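Wednesday, late

I did not write for many days, so tonight I will make a longer entry and then go to bed with a clear head.

The language course is finished. In the last lesson we each had to speak for seven minutes about a subject from our own life, without paper. I chose the moving out from the flat in Stirkby, because I thought it would be easy. I know the order of the events and I know all the words: box, key, deposit, neighbor. But when I stood in front of the others I could not remember the word for the thing above a door where the number is. I still don't know if there is one. I said "the forehead of the door" and the teacher wrote it down in her notebook. I hope she wrote it in a friendly way.

I have thought a lot about doors this month. In my mother's language we have one word for the door that is yours and another word for a door that belongs to other people, and when you move, the old one changes its word overnight. I tried to explain this at the dinner on Saturday. 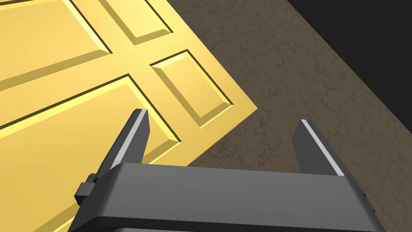
Mbali Nkosi answered that in her family it was the opposite, the house keeps its name forever and it is the people who are renamed. Her aunt was called by the name of a farm where she had not lived for 35 years. Then she asked me which word I use now for the flat in Stirkby, and I had to admit that I still use the first one. She did not laugh. She said I should give it until the end of April and then decide.

So I am giving it until the end of April.

The new place is good. I want to write this clearly, so that when I read it later I do not think that I was unhappy. The kitchen has light in the morning. The rent is 348 less than before, and with this money I can pay back my brother before the summer. He lent me 2,000 for the move and he has not mentioned it once, but he also has not mentioned anything else, and I can feel the money sitting between us on the telephone. I will send the first part on payday and write something short with it. Not "thank you" only. Maybe something about the time when we painted the shed and he fell in the bucket. 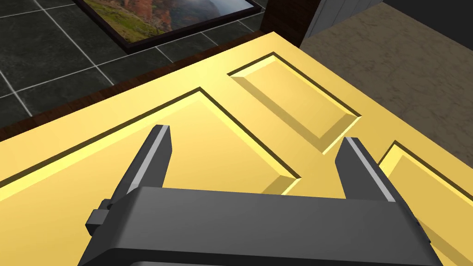 Yellow, like the butter at home.

I have unpacked everything except the books and the box with the letters. The books wait because I have no shelf. The letters wait because I know what happens: I open one to see who it is from, and then it is two in the morning and my tea is cold. My grandmother wrote to me every second week when I first went abroad. She wrote mostly about the weather and who had died, and at the end always one line of advice, for example that I must not sit on stone. I want to read them again, but on a weekend, with a proper breakfast before.

On Monday I went to the office in Mastitz to change my address. The waiting room was full and I had brought the wrong paper. The man at the counter was patient and said that I could bring the right one any morning before ten. I was proud that I understood him the first time, also the part he said while looking down at his desk. One year ago I would have nodded and gone home and worried about it.

Kong, the cat of the downstairs neighbors, has begun to wait for me on the stairs. He does not want to be touched. He walks with me up to my floor, looks at the mat, and goes down again. I told Mbali about it and she says he is checking the rent. 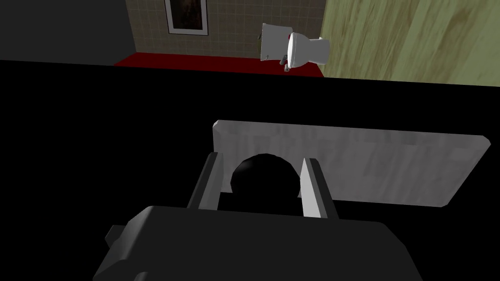 Page last changed: Wednesday, 11:40 p.m.

I came back to this page because I forgot to write about the job. Skustodness called in the afternoon, when I was carrying shopping – I had to put the bag on the pavement and the onions rolled out. They want me to come for a second talk. The woman spoke quickly, but she was kind and repeated the time when I asked. It is the same kind of work I do now, with invoices and suppliers, but with a shorter way to go in the morning and one day at home.

I have not told anybody yet. If I tell my mother, she will tell everyone, and then I must explain it to all of them if it comes to nothing. I will tell Mbali tomorrow, I think.

To do: the right paper for Mastitz, milk, ask the landlord about the window in the bathroom, iron the gray shirt.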